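Reviews > Office > Boards and Easels

Home Reviews Guides Contact

Jeltico round whiteboard, four months on

April 2, 2020

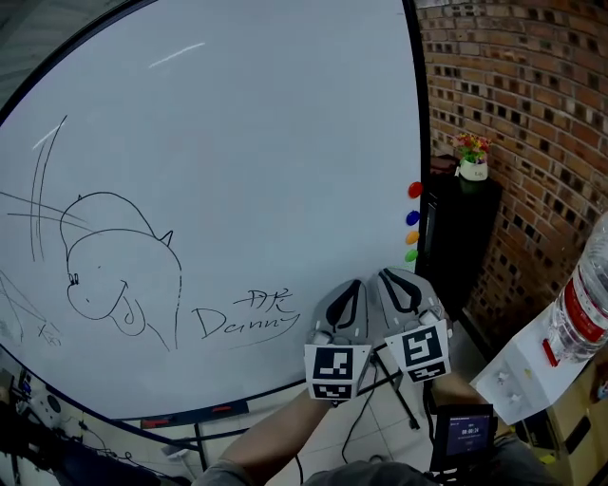 One reader wrote in after our first look to say that hers ghosted badly within weeks, and that a round board wastes wall space anyway. The second point is fair. You lose the corners, and anyone who writes in long lists will notice it by the end of the first column.

We have the white one with the black rim, bought from Clerkivetti for $56. Delivery took 2 days. The board is light enough for one person to hang, but the template in the box was printed slightly off and we ended up measuring by hand.

Black marker goes on evenly and stays dark. Short notes wipe away with a dry cloth. Drawings left up over a long weekend need a damp one, and the finest lines can take a second pass. I tried the Tratdale spray as well and saw no difference over plain water.

The surface is glossy and catches the light. Near a window you may want to hang it a little lower than you planned — we moved ours once.

Magnets hold well. Ours are the plain round kind in red, blue, orange and green, and we keep them in a column at the right edge, out of the way of the writing. One will hold 4 sheets of ordinary paper. A thick card slides.

The Bhatia board we reviewed in August is cheaper and rectangular, and it's the better choice for schedules. For doodles, messages and the odd phone number, I would buy the Jeltico again. There is a pen tray along the lower edge that holds a marker.

Print this page | E-mail this review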